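Pronditz Hand Grippers - Questions We Get Asked

Pronditz is a pair of hand-held grippers being built, bit by bit, in a shared workshop in Kakthorpe. We get a lovely lot of messages, and many of them ask the same things, so we have gathered the answers on one page.

Is there a kit I can buy?
Not yet, I'm afraid. The drawings are free to download and you can print the parts yourself, or ask your nearest workshop (the one at Pinley has been very kind to people who simply turn up with a memory stick).

What does a pair cost to make?
We spent about 800 pounds on ours, and a fair bit of that went on parts we got wrong the first time. You should do better, as the Marikar bracket drawings have been put right.

Why brass inserts and not just screws into the plastic?
We tried plain screws in the early ones and the threads stripped after we'd had the fingers off a few times. Inserts take a little patience with the soldering iron, but do stick with it - they make every later repair so much nicer.

How long do the finger pads last?
We look ours over every 2,000 grips and usually change them by 3,000. Scuffs on the faces don't worry us much. If a pad has begun to rock on its screws, or you can feel a ridge with your thumb, swap it and do the other one at the same time.

Do I need two grippers?
No, one is a perfectly good place to start, and plenty of people never make the second. Two do come into their own with awkward things, where you'd like one hand to steady and the other to move.

What should I practise on?
Whatever is lying about the house! Soft things like hats are forgiving, and anything made of thin wire will teach you very quickly how gently you need to close the fingers. Leave the good crockery until later.

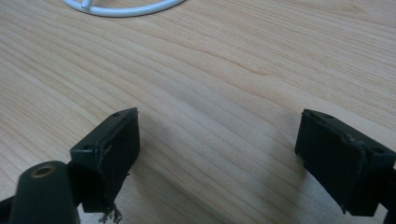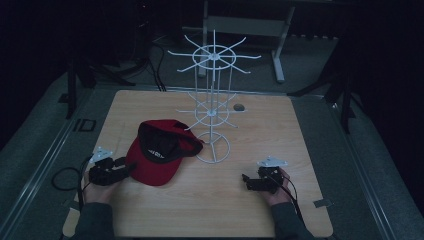
First, the finger pads over the bench top; second, both grippers with the red cap and the white wire rack.

Can I come and have a go?
Please do. We're in on Tuesday evenings from seven, and the kettle is generally on by ten past.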